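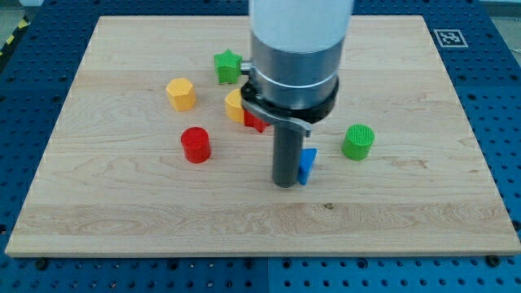

A light-coloured board on the blue table, with the arm over it.

Notch at 50 Hz leaves ringing after every step, is my Q too high?

Hudar

I log a force signal at 2000 samples per second and there is mains hum on it at 50 Hz. I designed a second-order IIR notch at 50 Hz and it takes the hum out well enough on the steady parts. The trouble is that whenever the force changes suddenly there is now a wobble at 50 Hz afterwards that was not in the raw data. It dies away slowly and it spoils the bit I want to measure, which is the first 200 ms after the step.

The notch has a Q of 35. I took that value from an old script and never thought about it. The zeros sit on the unit circle at the angle I expect and the poles are just inside them. The pole-zero plot looks fine to me and the filter is stable.

Things I have tried:

Running the filter forwards and backwards. The wobble then shows up before the step as well as after it, so that is worse.

Low-pass at 30 Hz in place of the notch. The hum goes but the edge of the step is far too rounded.

Going from single to double precision. No difference that I can see.

Is this a fault in my design or is it just what a notch does? I have 126 recordings to get through, so I would like something I can run over all of them without adjusting it by hand each time. I don't need it in real time.

Edited to add: there is some third harmonic at 150 Hz too, but it is small and I can live with it.

Hastero

It is what a notch does. The poles are what matter for the ringing. The closer they are to the unit circle, the narrower the notch and the longer it rings.

You can work it out. The bandwidth is the centre frequency divided by Q, so yours is 50 / 35, or 1.43 Hz. The decay time constant is 1 / (pi x bandwidth), which gives 0.22 s. So at the end of your 200 ms window the ringing has only dropped to 41 per cent of where it started. That fits what you describe.

With a Q of 2 the bandwidth is 25 Hz and the time constant is 12.7 ms. The ringing is down to a few per cent within 50 ms. The price is that you also take a bite out of everything from 39 to 64 Hz (those are the –3 dB points). Whether that matters depends on how much of your step lives there. A Q of 5 gives you 32 ms, which may be a fair middle setting. Try both on one recording and plot them over the raw data.

Two more things. Check where your script starts the filter from. If the states start at zero and the force does not, you get a step at sample one, and the notch rings from that as well. Set the initial states to the steady-state values multiplied by the first sample, or subtract the first sample before filtering and add it back afterwards.

And leave the forwards-backwards version alone for this job. It has no phase shift, but it has to put ringing on both sides of an edge. If you are measuring a start time that is the last thing you want.

Gautier

Just use a median filter, works for me. Window of 5.

Hastero

A median of five samples at that rate covers 2.5 ms. One cycle of 50 Hz is 20 ms, so it will hardly touch the hum. Good for single-sample spikes, wrong tool here.

Grirkis

As you don't need real time, I would not filter at all. Fit the hum and subtract it.

Take a quiet stretch before the step, one second if you have it. Fit a constant plus a sine and a cosine at 50 Hz by least squares. Carry the fitted sine and cosine on through the rest of the recording and subtract them, but keep the constant. There are no poles, so there is nothing to ring, and the edge of the step is left as it was.

You can add a sine and cosine pair at 150 Hz to the same fit and get rid of your third harmonic while you are there. It is two more columns in the matrix.

Where it goes wrong:

The mains is not exactly 50 Hz. If it sits at 50.05 your fitted sine is 18 degrees out after one second. For a 200 ms window straight after the fit it hardly matters. For longer recordings let the frequency be a free value, or search a small range and keep the one with the smallest residual.

The hum has to keep the same size across the step. If it grows when the load comes on, the fit from the quiet part will leave some behind. Look at the last part of a recording to see.

I would also look at the cable before doing all 126. A screen left unconnected at the amplifier end gave me hum very like this.

Hudar

Thanks. Q of 5 is already much better, and the start-up wobble was the initial states as Hastero said. The fit is cleaner still on the three recordings I have tried, with frequency left free. The hum is the same size before and after the step in those. Will run it over the rest and check the screen on the cable.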